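How to budget for a small gripper arm, from first quote to second year

By Ruby-Lee Ashby
Updated 23 January 2022

The price on the quote is the easy part of buying a gripper arm. Most small shops that run over budget do it on the things around the arm: fingers, floor work, lighting, training hours and parts. The steps below follow the order we use at Zosside when a department asks for its first arm. They assume one arm, one gripper and a job that involves picking up mixed items.

Before you start

You need a written description of the job, the size and weight of the largest and smallest item, and the name of the person who will sign off on the purchase. If you don't have all of these, stop and get them. A supplier will quote without them, but you can't compare the quotes afterward.

Step 1. Write down the job, one line per task

Keep each line to a verb and an object: pick up small toys from the floor, place parts in a tray, open a carton. Mark each line as "must do" or "would like." Woo-jin Bae, who ran our last purchase, cut the list from 11 lines to the ones the department would pay for, and the quotes came back a good deal lower.

Step 2. Price the gripper on its own line

Ask for the arm and the gripper as separate items, even if they come from one supplier. Then ask for these prices under the gripper:

Replacement fingertip pads, per pair
A full spare finger
Screws and pivot parts
Cable and connector
Wrist camera and its mount

Pads are the item to watch. Textured pads hold small, odd-shaped things well but they do wear, and picking from a hard floor wears them faster. Budget for 2 spare pairs in the first year. Jonness quoted us $164 a pair, and Stubbs would only sell pads with the complete finger. That one difference changed which quote was cheaper.
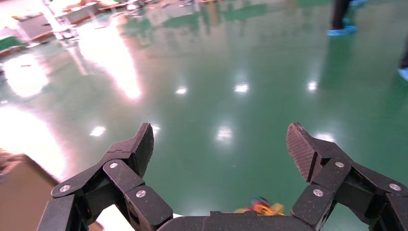
Wrist camera view with the gripper open over the green floor.

Step 3. Walk the floor with the supplier

Do this before the quote is final. Check that the floor is level where the base will stand, and look at it from the height of the wrist camera as well as your own. A glossy floor sends ceiling lights straight back into the lens, and a patch of glare can hide the edge of an object. The fixes are cheap if you plan them: a matte mat, a shade on the nearest lights, or a change of position. They cost more once the base is bolted down.

Write down any site rules at the same visit. If people have to wear shoe covers, the installer's crew will need them too, and they belong in the running costs.

Step 4. Add the hours

Suppliers quote training as a day. Staff time is on your side of the sheet, so add it yourself: setup, training, the first weeks of slow running, and a regular check of the screws and pads. Tipene Kingi keeps our check sheet and puts the hours against the same budget code as the parts. Before he did that, the arm looked cheaper to run than it was.

Step 5. Build the first-year total

Put everything on one sheet, in this order:

Arm and controller
Gripper
Spares
Floor and lighting changes
Delivery and installation
Staff hours
Service contract
Reserve

On our last sheet, everything below the gripper line except staff hours came to $2,655. The reserve was in that figure, and we spent nearly all of it on lighting.

Step 6. Ask about year two

Get the second-year service price in writing, along with how long the supplier will stock pads for your model. Flaronix changed its finger design in July and we had to ask twice whether the old pads would still be sold. If the answer is vague, buy an extra pair now.

Send finished sheets to Beverley Wihongi for review. Ashraful Herath has the blank version, with the formulas already filled in.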